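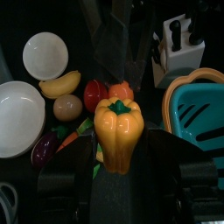
# Sorting a play kitchen without buying a system

Most advice on toy food storage ends with a shopping list. I tried the Feltitz hanging pockets and a set of Weto bins with picture labels, and neither lasted past Monday. My doubts about labels are simple: a three-year-old doesn't read them, and the adult who does is tired.

What you need: one tray with a rim, a colander or basket, a bowl, a plate, and 40 minutes.

1. **Tip everything out on a plain, dark surface.** Yellow peppers and bananas show up well on black. On a patterned rug you'll miss half the carrots.
2. **Match the halves.** Cut-and-join sets shed pieces. If you have half an apple and can't find the other half in 2 minutes, decide whether anyone cares. Mine went back in as it was.
3. **Don't sort fruit from vegetables.** Every guide says to. Then you're stuck on where the tomato goes, and the kids mix it all by dinner anyway.
4. **Sort by size.** Long things (eggplant, carrot, banana) go in the tray. Round things go in the colander. Eggs go in the bowl.
5. **Stand the knife block at the back** with the handles up, so it doesn't get buried.
6. **Wipe the shiny pieces** with a damp cloth and a drop of dish soap. I wouldn't soak anything with a seam or a glued-on stem, whatever the box claims.

Will it stay this way? I doubt it. Ours held for 13 days, then the plate turned up in the bathtub with the pepper on it. Resetting is quicker than the first sort, though, and the Weto bins now hold socks.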